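Visita à Assembleia Regional de Clestano: instalações, votação e arquivo

Última atualização: 16 de janeiro, 19h42
Imprimir | Enviar por e-mail

A Assembleia Regional de Clestano abriu as portas ao público na terça-feira, entre as sessões de abertura do ano e a discussão do orçamento retificativo. O percurso incluiu a sala do plenário, a zona das comissões, o serviço de redação e o arquivo. O gabinete da presidência e as salas dos grupos parlamentares ficaram fora da visita.

A entrada faz-se pela fachada do Largo Borard, com inscrição prévia e documento de identificação. O controlo de segurança funciona à parte do circuito dos deputados, que usam o acesso da rua de trás. Os visitantes recebem um cartão de cor diferente consoante o turno e um folheto com a planta do piso nobre. A planta ainda indica a biblioteca na ala norte, de onde saiu no ano passado.

O plenário tem 31 lugares, dispostos em hemiciclo, e uma mesa elevada para a presidência e os secretários. A distribuição dos lugares por bancada é fixada em conferência de líderes no início da legislatura e só é revista quando um deputado passa a não inscrito. Neste mandato houve um caso desses, e a solução foi manter o deputado na mesma fila, na extremidade, com microfone próprio. O tempo de intervenção dos não inscritos continua a ser objeto de requerimentos.

Adelino Barreto, chefe da divisão de apoio ao plenário, conduziu a primeira parte da visita. Explicou o sistema de votação eletrónica, fornecido pela Warrier e em uso desde a legislatura anterior. Cada deputado autentica-se com cartão e código e dispõe de três teclas: favor, contra e abstenção. O quórum é calculado pelas autenticações ativas no momento em que a mesa anuncia a votação. Um deputado que se ausente sem retirar o cartão continua a contar para o quórum, situação que o regimento não prevê e que a mesa resolve por verificação visual quando alguma bancada a requer.

As votações nominais ficam registadas com o sentido de voto individual e são publicadas com a ata. Nas restantes, o sistema guarda o mesmo detalhe, mas a publicação faz-se apenas por grupo parlamentar. Perguntado sobre a possibilidade de divulgar o voto individual em todas as votações, Barreto respondeu que a questão é regimental e depende de alteração aprovada por maioria absoluta. Existe um projeto nesse sentido, apresentado pela oposição, que baixou à comissão sem votação e aguarda relator.

A eleição de titulares de cargos externos continua a ser feita por voto secreto em papel, com urna colocada à frente da mesa da presidência. Os boletins são impressos no próprio dia pelos serviços e conferidos pelos secretários antes da chamada. Os inutilizados seguem em envelope fechado para o arquivo, junto com a folha de escrutínio.

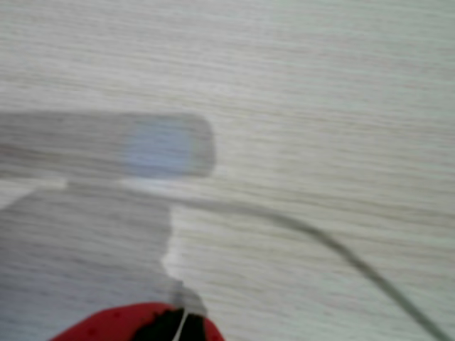

Superfície clara de veio horizontal, com mancha cinzenta translúcida à esquerda.

No primeiro piso funcionam as 6 comissões permanentes, que partilham três salas segundo um mapa semanal. A comissão de orçamento tem prioridade durante a apreciação das contas, e as outras reúnem então em horários menos habituais, em alguns casos depois do plenário. As reuniões são públicas por regra. A exclusão do público exige deliberação fundamentada, que deve constar da ata. O serviço de apoio não tem um registo consolidado dessas deliberações; quem quiser saber quantas reuniões decorreram à porta fechada tem de consultar as atas uma a uma.

Cada sala tem gravação áudio. A transmissão em vídeo está instalada apenas na maior, reservada às audições de membros do governo regional. O concurso para equipar as outras duas foi lançado e anulado por falta de propostas dentro do preço base. Os serviços preparam novo caderno de encargos, sem data indicada.

A visita passou a seguir pela redação, responsável pela transcrição integral do plenário. Os redatores trabalham em turnos curtos e entregam o texto a um revisor, que uniformiza as formas de tratamento e identifica os apartes. Os apartes só entram no diário quando são audíveis e têm resposta do orador. Os protestos de bancada são registados sem autoria individual, salvo se a mesa advertir um deputado pelo nome. Os oradores podem pedir correções de forma no prazo regimental, mas não de conteúdo. Segundo a redação, a maior parte dos pedidos respeita a nomes próprios e a valores citados de cor.

O arquivo ocupa a cave e parte de um edifício anexo. O fundo parlamentar é composto por 2869 processos, entre projetos, propostas, petições, inquéritos e requerimentos. Destes, cerca de 2000 estão digitalizados e podem ser consultados no portal Tukila, a plataforma documental da assembleia. Os restantes são facultados em papel, mediante pedido escrito, numa sala de leitura com marcação.

O portal permite pesquisar por número, autor, legislatura e comissão. A pesquisa em texto livre só funciona nos documentos submetidos a reconhecimento de caracteres, o que exclui boa parte das primeiras legislaturas. Os anexos dos inquéritos não estão disponíveis em linha, mesmo quando o relatório final foi publicado. A técnica de serviço referiu que a reserva abrange documentos fornecidos por terceiros e que o levantamento é decidido caso a caso pela comissão competente ou, se esta já tiver sido extinta, pelo presidente da assembleia.

As petições têm tratamento próprio. Depois da admissão, são distribuídas a uma comissão, que nomeia relator e pode ouvir os peticionários. O prazo para o relatório é prorrogável uma vez. No expositor junto à sala de leitura estavam petições antigas sobre ligações rodoviárias e limites de freguesia, com as listas de assinaturas tapadas.

A última meia hora decorreu nas galerias, com uma sessão de perguntas. A maioria incidiu sobre o regime de faltas. As ausências por trabalho político são justificadas por declaração do próprio deputado, sem comprovativo adicional, e o mapa é publicado por sessão legislativa. Houve também perguntas sobre o custo das obras da cobertura, remetidas para o conselho de administração, e sobre a ordem do dia da próxima sessão, que à hora da visita ainda não estava fechada.

O plenário retoma os trabalhos na quinta-feira à tarde. O acesso às galerias é livre até à lotação, com entrada pelo Largo Borard, e as marcações para a sala de leitura fazem-se no balcão do arquivo ou através do portal.

Imprimir | Enviar por e-mail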